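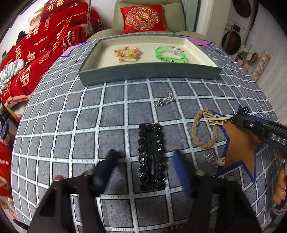

Fault entry: width reading on the first hand-held gripper, small ornaments task

Tuesday, Clisville, afternoon session. Entry made by the session lead. Checked against the log by Hedvika Baláž.

Purpose of the session

The session was to record the sorting of small hair ornaments and bracelets from the grid mat into the shallow tray. One operator worked with both hand-held grippers. The recordings are intended for the Siretti arm, which is to repeat the movements later, and the width of the fingers at every moment is therefore as important as the path of the hand. The set-up on the mat was the usual one for this task, with the star markers left in place. The pink and yellow flower clip, the green bracelet and a silver clip were in the tray, and the black clip with the stones was the next item for the first gripper.

What was noticed

The operator reported that the first gripper felt "late" at the handle. The fingers opened and closed, but the handle had to travel a little before anything moved. No alarm was raised by the Pasetti logger and the live view gave no cause for concern. Recording was continued. In hindsight it should have been stopped when the remark was made, and I record that as my own error.

The fault came to light at the pick of the black clip. With the fingers standing open over it, the width channel in the log remained at fully closed. It stayed there until the operator squeezed the handle hard, at which point the value jumped to open and then fell back to closed in the normal manner. The fingers themselves made no such movement. Had this recording gone forward, the Siretti arm would have been told to come down on the clip with its fingers shut.

Session stopped. Both grippers were put down and the logger was closed in the proper order.

Extent of the fault

The session had produced 67 recordings up to the stop. All were gone through by Hedvika Baláž the same evening, with the width channel played beside the video. The fault is plain in 5 of them, all late in the session and all on the first gripper. The second gripper agrees with its video throughout.

The affected recordings have been moved to the hold folder. They have not been deleted and are not to be, as the supplier may ask for them. The remainder are marked "usable, pending inspection" and are not to be passed to training before that mark is lifted.

Inspection

The first gripper was opened on the bench with the battery removed. Findings as follows.

The screw holding the small magnet wheel to its shaft was loose. The wheel could be turned by a fingertip while the shaft stood still. The sensor reads the wheel and not the fingers, which accounts for a wrong value with no alarm: as far as the electronics are concerned, nothing was amiss.

The linkage between handle and fingers had some play at the rear pin. This is the late feeling the operator described. It is a separate matter from the loose wheel, although the knock at each end of the play may well have helped to work the screw free. I cannot show this and do not wish it to be quoted as a finding.

The blue finger pad was firmly seated and was not disturbed. The cable was sound along its length and at the plug.

There was no trace of thread lock on the loose screw. The same screw on the second gripper was checked and was tight, with thread lock present.

Safety matter

A second point arose during the stop and is entered here in order that it is not lost. When the operator squeezed the handle hard to free the reading, the fingertips of the other hand were near the jaw of the second gripper. No injury occurred. The jaw on that unit is toothed and would mark the skin. Operators have been reminded that a gripper which feels wrong is to be put down at once, and that the handle is not to be forced in order to bring a reading back.

The written instruction at present tells the operator to "cycle the handle firmly" if the width value sticks. That sentence is the likely source of the habit and should come out. Request sent.

Action taken

Wheel reset to the closed mark, screw refitted with thread lock, left overnight before use. Rear pin replaced from the spares box. Width calibration repeated with the gauge blocks, opening and closing, and the values entered on the unit card.

A trial was then made with the black clip and the braided bracelet. The clip was chosen because its dark surface had given trouble in the video before, the bracelet because it is soft and the fingers close further on it than they do on anything rigid. Video and width agreed on both.

Ďurica have been informed as supplier of the gripper and asked whether other units from the same delivery were assembled without thread lock. No reply at the time of writing.

Changes to procedure

1. The start-of-session check now includes one full opening and one full closing of each gripper in view of the camera, with the width value read aloud by the person at the logger.
2. The same check is to be repeated after any break and after any knock or drop.
3. Any remark by an operator on the feel of a gripper is to be written in the session sheet with the time, and recording paused until the check has been done.

Still open

Comparison of finger width and video is at present done by eye, after the session. Hedvika has offered to look at whether the logger can give a warning when the handle is in use and the width value does not change. This would have caught the present fault at the first affected recording.

The first gripper may be used for practice only until Ďurica have answered. Label fixed to the case.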